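4.2 Gloves, and why they took up so much of my January

I had not planned a section on gloves. When I drew up the list of household sorting jobs for this study, gloves went in near the bottom as a sort of filler, somewhere between tea towels and scarves, and I gave them a single line in the protocol. They then ate more of my notebook than any other item. So this section is longer than the one on bedding, and I make no apology for that, because I think gloves tell us something about what people mean when they say a thing has been "put away".

The task itself is dull to write down. A person has a heap of knitted gloves and a box, and puts the gloves in the box. I left the instructions as loose as I could. I said "please put these away as you would at home" and then tried very hard to keep my mouth shut (Catriona Kinnear, who went through my early recordings with a pencil, will tell you how badly I managed that on the first Tuesday). Over the whole study we logged 323 glove placements, and of those 197 had some handling before the glove went in that I would call preparation: pulling the fingers straight, turning the cuff out, laying one glove on its partner, smoothing, folding. The remaining ones were picked up and dropped.

I expected the droppers and the preparers to be different people. They weren't, or only partly. The same person would drop three gloves in a row and then stop dead at the fourth, open it out with both hands and look at it for a bit before deciding. When I asked afterwards what they had been looking for, I got all sorts — holes, which hand it was for, whether the thumb had gone inside out. One man said he was just giving it a stretch and seemed rather put out that I'd noticed.

Figure 6 has one of these moments. A black knit glove is held open between two hands over the glass counter, pinched near the cuff and the palm, while a second one is still crumpled on the glass just behind it. A folded one is already in the clear bin.

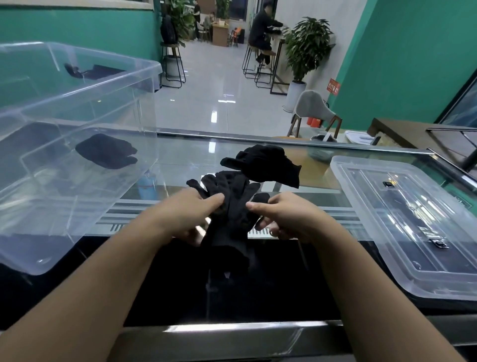 Eusebio Barroso
January

Figure 6. Opening out a knitted glove over the counter. The storage bin is on the left and its lid is lying on the right.

The lid deserves a word. I had assumed it would be a nuisance, and in the write-up of the pilot at Lustby I more or less said so. What people did with it was far more interesting than that. Quite a few set it down next to the bin and then began using it as a second surface, a sort of waiting room for gloves they hadn't made up their minds about. Others put it well out of reach and only remembered it at the end. I haven't coded the lid properly and I wish I had. Anyone repeating this should give it its own column from the start, and should also note whether the clips get done up, which I only began writing down halfway through.

Then there's pairing. My coding sheet has a box for "paired" and it caused more arguments between Catriona and me than everything else put together. If two gloves are laid one on top of the other but not tucked, are they a pair? I say yes. She says a pair is only a pair if it would survive being tipped out on the floor. We settled on two codes, "stacked" and "joined", following the split used for socks in the Brotberg trials, and went back over all of it again. This took ages. Joined pairs were rare with thin knitted gloves — people tried rolling one cuff over the other, as you would with socks, and quite often gave up and laid them flat instead.

Colour matters more than I thought it would, too. With a mixed heap, people sort by colour first and think about left and right later, if they think about it at all. With a heap of all-black gloves there is nothing to go on but size and knit, and that is where I saw most of the holding up and opening out. A plain knitted glove will often fit either hand, so strictly speaking there is no left or right to find. People looked for it anyway. I have a half-formed idea that the looking is a habit carried over from leather gloves and shoes, but the data here can't settle it, and Lim is better placed to take it up with the Dredach material, where the heaps included both sorts.

On the surface itself, I'll only say that glass is slippery and wool is not. Gloves stayed where they were put. The same can't be said for the scarves, which I come to in 4.3.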